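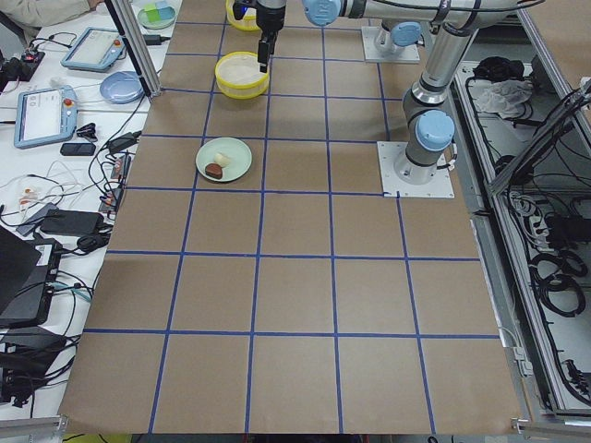
Mesa con cuadrícula de cinta azul sobre papel kraft. Junio.

Informe de avance del proyecto Nikow, manzanos viejos del valle
Para: Lesego Gumede, Fundación Nkuna
De: Telma Riquelme

Hola, Lesego:

Te debía este informe desde hace unas semanas y ya sé que lo has pedido con mucha paciencia. Me dijiste por teléfono que no hacía falta ponerse solemne, que lo que querías era enterarte de cómo van los manzanos, así que te lo cuento más o menos como te lo contaría tomando un café, y al final van las cuentas, que esas sí las he revisado tres veces.

Lo primero y lo que más ilusión me hace: tenemos 21 variedades localizadas y con ficha. En la propuesta yo había puesto quince y me parecía muchísimo. De esas 21, hay diecisiete que ya están injertadas y creciendo en el vivero. Las otras cuatro las tenemos vistas, fotografiadas y con el permiso de los dueños, pero llegamos tarde para coger púas este invierno y habrá que esperar al próximo. (Una de las cuatro es la manzana de invierno de la umbría, esa que según medio pueblo aguantaba en el desván hasta mayo. Me fastidia mucho que sea justo esa.)

Cómo hemos buscado

La idea original era repartir una hojita por los buzones y esperar llamadas. Repartimos la hojita y llamaron dos personas, una para hablar de perales. Así que cambié de plan y me puse a ir los sábados de mercado con una caja de manzanas de las corrientes y un cartel que decía "¿Usted tiene de estas o de otras?". La gente se para, coge una, dice que eso no sabe a nada y te empieza a hablar del árbol de su abuela. De ahí salieron casi todas las pistas buenas.

Luego viene lo de ir a verlos. He subido a sitios a los que no había subido en la vida, y eso que nací a doce kilómetros. Hay un manzano detrás de la ermita, medio hueco, con el tronco abierto de arriba abajo, que da fruta todos los años pares. Hay otro en un corral sin techo, rodeado de zarzas, al que hubo que entrar con la desbrozadora prestada y salir con los brazos hechos una pena. Y hay una hilera entera en la carretera vieja que yo creía silvestre y que resultó estar injertada a la altura de la rodilla, con la marca clarísima cuando apartas la hiedra.

Los nombres son un lío maravilloso. La misma manzana se llama de tres maneras según la orilla del río en la que preguntes, y al revés, hay dos manzanas que no se parecen en nada y las dos son "la del cura". En las fichas he puesto todos los nombres que me han dado, con el pueblo al lado, y un número nuestro para no volvernos locos. En la reunión de primavera me sugeriste quedarnos con uno principal para cada una. Lo he intentado y no me sale, Lesego, cada vez que elijo uno me parece que le estoy quitando la razón a alguien. Si para la publicación hace falta, lo decidimos juntas.

El vivero y los injertos

Hicimos 760 injertos entre finales de febrero y la primera quincena de abril. Casi todos de lengüeta inglesa, en taller, y una parte de corona sobre patrones que ya estaban plantados en la finca de abajo. Los patrones nos los sirvió Skalar y llegaron bien, con buena raíz y bien empaquetados, aunque con diez días de retraso que nos comprimieron todo el calendario. Tuvimos las púas en la nevera más tiempo del que me gusta, envueltas en papel húmedo y dentro de bolsas, y mi familia te puede confirmar que durante ese mes en mi casa no cupo ni un yogur.

El porcentaje de prendimiento no te lo pongo todavía como dato cerrado. En mayo pasé revista y la cosa pintaba muy bien, pero después vino una semana de viento seco y algunos brotes que yo daba por buenos se han parado. Prefiero contar en septiembre y darte un número que no tenga que corregir. Lo que sí te puedo decir es qué variedades van mejor y cuáles peor, y está en la tabla del anexo: las de la ribera tiran como locas, y las de arriba van lentas, sobre todo las que salieron de madera muy vieja, con púas finas y poca yema.

Algo que haría distinto: etiquetar. Empezamos con etiquetas de papel plastificado y rotulador, que en la tienda juraban que era permanente. A las seis semanas, la mitad estaban en blanco. Por suerte yo había dibujado un plano de las filas en un cuaderno y pudimos reconstruirlo casi todo; hay una docena de plantones con interrogante, que se quedan en una fila aparte hasta que den hoja suficiente para compararlos. Ahora usamos chapitas de aluminio escritas a punzón y llevamos el registro en Ristix, donde se apunta cada planta con su fila, su origen y la fecha del injerto. Me costó aprenderlo y al principio me acordaba de toda su familia, pero ya le he cogido el gusto y lo miro hasta por las noches.

Los talleres

Hicimos dos talleres de injerto abiertos y uno más con el instituto. Los abiertos se llenaron los dos, y en el segundo hubo gente de pie. Vino un señor de ochenta y tantos que se pasó la primera hora callado en un rincón, y cuando me vio hacer el corte se levantó, me quitó la navaja con toda la educación del mundo y me enseñó a hacerlo de un solo tirón. ¡Tenía razón! Desde entonces lo hago así y sale mucho más limpio.

Con el instituto fue más flojo, te lo digo sin adornos. Eran demasiados para tan pocas navajas y se me fue media sesión en repartir tiritas y en pedir que no se lanzaran la rafia. Para el curso que viene he hablado con la profesora de biología y lo haremos en grupos pequeños, en dos mañanas, y con cinta elástica en vez de rafia. También quiere que los chavales entrevisten a sus abuelos sobre la fruta que había en casa, y eso me parece una idea estupenda que además nos sirve para las fichas.

La jornada de cata la tuvimos que pasar al otoño. Pensar que podía hacerse en primavera fue cosa mía, con el calendario de la subvención delante y la cabeza en otra parte: en primavera no hay manzanas que catar, quedan cuatro arrugadas en un desván. Te pedí el cambio de fecha por correo y me dijiste que sí, pero lo dejo escrito también en este informe para que conste.

Lo que no ha salido

La parte de la identificación genética sigue parada. El laboratorio con el que habíamos hablado cambió de tarifas y lo que nos pedían por muestra se comía el presupuesto de todo lo demás. Tengo otra posibilidad, compartiendo envío con una asociación de sidreros que también quiere analizar lo suyo, y espero tener respuesta antes de que acabe el verano. Mientras tanto vamos por hoja, flor y fruto, a la antigua, con la clave impresa y discutiendo mucho.

Tampoco ha salido el mapa. Quería que estuviera colgado en junio y no está. Tenemos los puntos, pero tres propietarios prefieren que no se sepa dónde está su árbol (a uno le han robado cerezas toda la vida y lo entiendo perfectamente) y hay que ver cómo lo enseñamos sin dar el sitio exacto. Se me ocurre poner solo el pueblo y ya está.

Y luego el corzo. El cierre de la finca de abajo tenía un paso junto al arroyo que yo no había visto, y en una noche nos dejó peladas dos filas. Ya está tapado. Las plantas han rebrotado casi todas, algo torcidas.

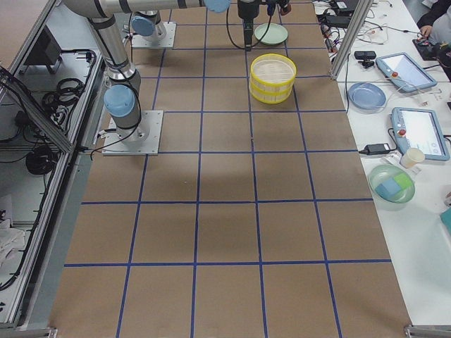

Las cuentas

De los 3.000 euros del primer plazo hemos gastado 2.950, todo con factura, y las tienes escaneadas en la carpeta compartida. La partida más gorda son los patrones, seguida del cierre y del riego por goteo. Lo que se nos ha ido de las manos es el gasoil: yo había calculado los viajes en línea recta, y en este valle en línea recta no se va a ninguna parte. Lo he compensado con la partida de imprenta, que no hemos tocado al no estar el mapa. Si prefieres que lo arregle de otra forma, dímelo antes de pedir el segundo plazo y lo muevo.

Los cincuenta que quedan están reservados para chapitas de aluminio, que ya están encargadas.

De aquí a fin de año

Julio y agosto son regar, quitar hierba y vigilar el pulgón, que este año viene fuerte en los brotes tiernos. Voy cada dos tardes, a partir de las 19:30, cuando el sol ya ha dado la vuelta a la loma. En septiembre hago el recuento y te mando la tabla buena. En octubre, la cata, en las escuelas viejas si nos dejan las llaves o en el frontón si no llueve. Y a partir de noviembre empezamos a entregar los primeros plantones a las familias que nos dejaron coger púas, uno por casa, que es lo que les prometí en la puerta y lo que más me preguntan cada vez que me cruzo con alguien en la panadería.

Necesitaría de ti dos cosas. Una, el visto bueno al cambio de la partida de imprenta. La otra, saber si la Fundación quiere poner su logo en las chapas de los plantones que se entreguen, porque el grabador cobra por letra y me ha pedido el texto antes de vacaciones.

Si te animas a venir en octubre, tienes cama en casa y manzanas para aburrir. Trae botas.

Un abrazo,
Telma

Anexos: tabla de variedades por pueblo, plano de filas del vivero, relación de facturas.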